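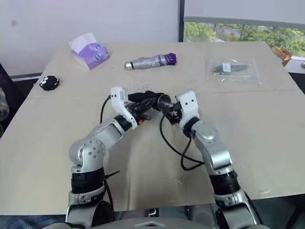

The table, February.

Kustex

Kustex is a small program that turns a pile of typed recipe cards into one searchable index. It reads plain text files, works out which lines are ingredients, and builds a list you can search by what is in your fridge. It doesn't cook. It has no opinion about cilantro.

Status

Works on Kieran's laptop and on mine. Version 2 is the one you want. Version 1 read every fraction as a date, so a whole family of cakes was filed under January.

What's in the folder

cards/ holds the recipes, one per file.
index/ is where the finished index goes. You can delete it whenever you like and build it again.
units.txt is the list of measurements the program knows. "Knob" is in there. "Glug" is under review.
notes/ is Zarmeena Abbasi's running commentary on which recipes are wrong. It is longer than the recipes.

Getting started

Copy the whole folder somewhere you can find it again. Put your cards in cards/, then run:

kustex build
kustex find onion

The first command goes quiet on a big collection. Leave it alone and it will come back. The second prints every recipe with onion in it, so prepare yourself.

To search for two things at once, put a plus sign between them:

kustex find lentils+spinach

To leave something out, use a minus:

kustex find soup-celery

Card format

Title on the first line. Blank line. Ingredients, one to a line, amount first. Blank line. Then the method, in whatever state your grandmother left it.

Please don't put the oven temperature in the title. Mudassar Minhas did this for the entire Buvthorpe batch, and we now own a dish called Potatoes 400.

Settings

max_results is 10 by default. Raise it if you enjoy scrolling.
guess_plurals is on. It knows tomatoes and leaves. It thinks the singular of hummus is hummu, and we have stopped arguing with it.
strict is off. With strict on, any card without amounts gets rejected, including everything Shagufta Awan has ever written down. Her biryani card says "enough rice."

Known problems

Handwritten cards have to be typed up first. Kustex can't read photos, and neither could we in several cases.

Searching for "egg" also finds eggplant. Use "egg." with the period until this is fixed.

The Vesberg cards are half in Hungarian. Zoltán Antal translated the ingredients and left the methods alone, on the grounds that anyone making the dish ought to be able to follow a pot.

If two cards share a title, the later one wins. We had 9 cards called Mom's Chicken, from several moms. Rename yours before you build.

Adding recipes

Send the text file to Zarmeena. She will write back with questions about the salt. Changes to units.txt go through Kieran Heywood, who will want to know how many teaspoons it comes to.

License

The code is free to use and change. The recipes belong to the people who typed them in, except for the Mohmand flatbread, which two families claim and which we list under both names.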